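一瓶滴眼液能用多久

我先说清楚，我不是那种记性好的药剂师。Priya Kasprzak才是。她在我们Nolte街药房干的年头比我长，谁家孩子青霉素过敏，谁的药不能装带按压盖的瓶子，她看一眼进门的人就知道。我靠的是电脑，Revar系统弹什么我看什么，弹红框我就紧张，弹黄框我就叹口气。

那天下午弹的是黄框。

Tuva Dahlgren，降眼压的滴眼液，每晚一滴，两只眼睛。系统说她上一次取药已经过去12个星期了。一瓶开封以后最多用四个星期，瓶子上印着呢，我们还另贴了一张标签，字大得跟菜市场价签似的。可她人就站在柜台前面，戴着一顶毛线帽，手插在大衣口袋里，问的根本不是滴眼液。

“有没有那种擦手的，”她说，“不油的。”

我给她拿了两种护手霜。她没伸手，让我放在柜台上，低头看了半天，选了罐子矮的那个。我趁扫码的工夫问：“您的眼药水还有吗？”

“有，还有大半瓶呢。”

她说得挺得意，像是在告诉我她多会过日子。

我那时候脑子里转的全是标准答案：开封四周要扔，眼压高不痛不痒但是伤视神经，必须每天按时用。我一口气全说了，后面还排着一个拿处方的小伙子，一直在抖腿，我就说得更快。她点头，点得非常配合。我这几年学会了一件事，点头点得太配合的人，回家一样也不会改。

“那给您再拿一瓶新的？”

“旧的还没用完呢，”她说，“扔了可惜。”

她付了钱，从口袋里抽出一只手，用手掌的边把护手霜扫进敞着口的布袋里。扫，真的是扫，跟扫面包渣一样。我看见了，也没多想，转头就去招呼那个抖腿的小伙子了。

晚上关门以后Priya在后面点冷藏柜，我跟她提起这事，主要是想抱怨。我说现在的人怎么为了省半瓶眼药水连眼睛都不要了。

Priya头都没抬：“她以前是给歌剧院缝戏服的。”

“所以呢？”

“所以你看见她的手了没有？”

我说看见了，她用手扫东西。说完这句我自己就停住了，手里还攥着卷帘门的遥控器。

“她挑的是矮罐子，”我说。

“嗯。挤的那种她挤不动。”Priya把冷藏柜门一关，“眼药水的瓶子不也是挤的吗。”

好吧。你们可以想象我那天晚上是什么心情。我回家路上把自己那套四周开封理论又默念了一遍，觉得每个字都对，每个字都没用。

第二天中午我给她打电话。我不太会打这种电话，拨号前还在处方笺背面写了个提纲，第一条是“问好”。她接起来，背景里有什么东西在轰隆轰隆地转。

“我在洗衣服，”她喊，“你大点声！”

我就站在药房后间里大点声，问她，您晚上滴眼药水的时候，是怎么滴的呀？

轰隆声响了好一会儿。

“你们送货上门吗？”她说。

我们不送。Nolte街药房从来没有送过货，连Skunar那边的养老院都是自己派车来取的。但是我说，送啊，今天下班顺路。顺什么路，完全是反方向，我坐了一趟公交还走了一段上坡路。

她家在一楼，门没锁，她在里面喊进来进来，鞋不用脱。洗好的衣服刚收到一半，她让我先坐，说等她把这一堆弄完，湿衣服堆久了要有味道的。

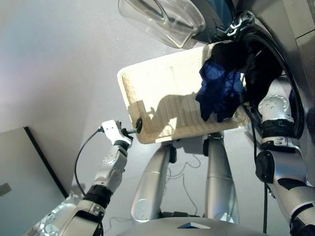

米白色篮子里，一团深蓝色的衣物。

我带了一瓶新的滴眼液，用冰袋裹着，放在桌上。旁边是她的旧瓶子，我拿起来对着光一看，果然，大半瓶。

“您给我演示一下？”

她瞪了我一眼。我完全理解，我要是七十多岁，有个穿着药房制服的丫头跑到我家里让我表演滴眼药水，我也瞪。可她还是坐下来了，仰起头，两只手捧着瓶子，像捧着一只刚孵出来的小鸟。指头的关节都是肿的，弯到一半就不肯再弯。她挤。瓶子从两个手心中间滑出去，掉在她毛衣上。再来。这回出来一滴，准准地落在眉毛上。

“有时候能进去，”她闭着眼睛说，“我感觉有点凉，就算进去了。”

“一般要试几次？”

“试到烦为止。”

她说完就笑了，我也笑了，然后我发现她没在笑，她是在擦眉毛上那滴药水，用手背，一遍一遍地擦。

我问她为什么不跟医生说。她说医生问的是“您每天都用吗”，她每天都用的呀，一天也没落下。医生又没问进没进去。后来医生说眼压没降下来，可能要换一种，或者考虑做手术，她就更不敢说了，觉得是自己把人家的好药给糟蹋了。

“我给人缝过一整条裙摆的珠子，”她说，“灯一打，二楼最后一排都看得见。现在我连个小塑料瓶都捏不住，你让我怎么开这个口？”

我那张提纲上没有这一条。
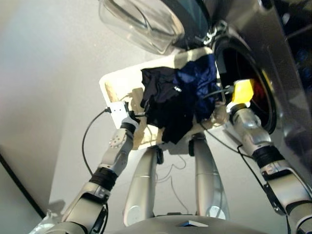
所以我就去包里翻东西。我这人一不知道说什么就翻包。还好Priya往里面塞了一个，她早上也没跟我解释，就说“带着”。是个滴眼辅助器，叫Steno，一个夹子一样的小玩意儿，把瓶子卡在中间，两边伸出来两片长长的柄，用手掌一合就行，不用指头使劲。下面还有个小杯口，扣在眼眶上，对得准准的。柜台底下那个抽屉里有一盒，我每次找胶带都要把它挪开，从来没想过它是干什么用的。真丢人。

我把新瓶子卡进去，卡反了，拿出来重卡，Tuva在旁边看着我，表情渐渐变得很像一个看学徒穿针的老师傅。

“给我，”她说。

她把那东西放在桌上，用手掌推着瓶子往里送，咔哒一声，一次就成。然后仰头，扣上，两个手掌往中间一合。

她“哎”了一声。

“怎么了？”

“凉的，”她说，“整滴都是凉的。”

我跟她说闭上眼睛，按住内眼角，按一会儿，别让药水流到鼻子里去。她指头按不住，就用手腕上面那块骨头抵着，样子有点像在思考人生。我们俩就这么安静地坐着，她按着眼角，我看着墙上的钟。隔壁有人在练小号，同一句吹了好多遍，到高音那里总是破。

“他吹了一个冬天了，”她闭着眼睛说，“我替他着急。”

另一只眼睛滴完以后，她没急着睁开。她说起歌剧院的事，说有一年一月，演出前一个小时，女高音的衣服从腋下一直裂到腰，她跪在后台，人家在上面开嗓，她在下面缝，肋骨一鼓一鼓的，她就跟着那个呼吸下针。吸气的时候不动，呼气的时候走一针。

“一针也没扎到她，”她说，“后来她送了我一盒巧克力，里面有酒心的，我不爱吃酒心的，都给我先生了。”

我问她先生呢，她说走了好多年了，眼睛倒是一直很好，报纸上最小的字都能念给她听。

我本来打算待一会儿就走，结果末班公交差点没赶上。走之前我还干了件正经事，在旧瓶子上画了个大叉，当着她的面装进袋子里带走，不然我知道她舍不得扔。新瓶子上我写了开封的日子，写得很大，她凑过去看，说你这个字可真难看。 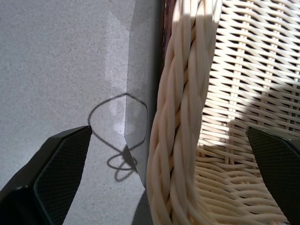
回到药房我给她的眼科医生写了张条子。这张条子我改了四遍。第一遍像告状，第二遍像写论文，第三遍Priya看完说“你这是要他道歉吗”。最后发出去的版本只有三句话：患者手部关节病变，此前药物大部分未能入眼；现已使用辅助器；建议先复查眼压，再决定是否换药。

医生当天傍晚就打回来了，声音挺年轻的，说谢谢，然后停了一下，又问那个夹子叫什么，他手上还有几位病人，他想问问。我说叫Steno，我说我也是昨天才认识它的。

下个月她来取药，Revar没弹框，正好一瓶用完。她还是那顶毛线帽，手还是插在口袋里。排在她后面的人拎着一大包尿布，我就没敢多聊，只问了一句，还顺手吗？

“右眼顺手，”她说，“左眼差一点，我总想躲。”

“那您试试先——”

“我知道，呼气的时候滴，”她说，“我自己想出来的。”

她把手掌摊开在柜台上，我把药盒放上去。她收拢手掌，夹住，没扫。我心里乱七八糟的，嘴上问的是要不要袋子。

“要。再给我来一罐那个矮的。”她往后面的隔间看了看，“那个高个子的姑娘今天在不在？你告诉她，她那件白大褂袖口开线了，上次我就看见了。让她拿来，我教她怎么缝。”

我说您现在就可以跟她说，她在里面。

“你去叫嘛，”Tuva说，“我又不着急，洗衣机要转到四点呢。”

我就去叫了。Priya正蹲在地上拆一箱生理盐水，听完，先把右边袖子翻过来看了看，又翻左边。

“还真是，”她说。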